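Vornance 0.6 is out, and I can finally stop bugging everyone about it

12 February 2019

Well, we did it! Version 0.6 of Vornance, our little motion planner, went up on the Ulon download page this morning, and I've already had three emails about it (two nice, one about a typo in the install notes, now fixed).

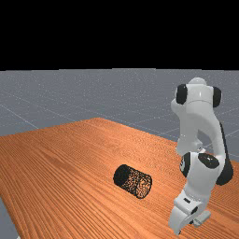
My favorite part of this release is the new grasp sampler. Dolores Pennington wrote most of it over the winter, and it now tries 300 candidate poses before it picks one, where the old one gave up after 40. Cylinders lying on their side, like the dark speckled one on the wood table, used to drive me nuts, so they got their own test set this time. You'll find it under Bellamy in the demos menu.

Still missing: moving obstacles, and a decent undo in the scene editor. Both are planned for July. If you're on the old Jornier plugin, please update that first or your saved scenes won't load!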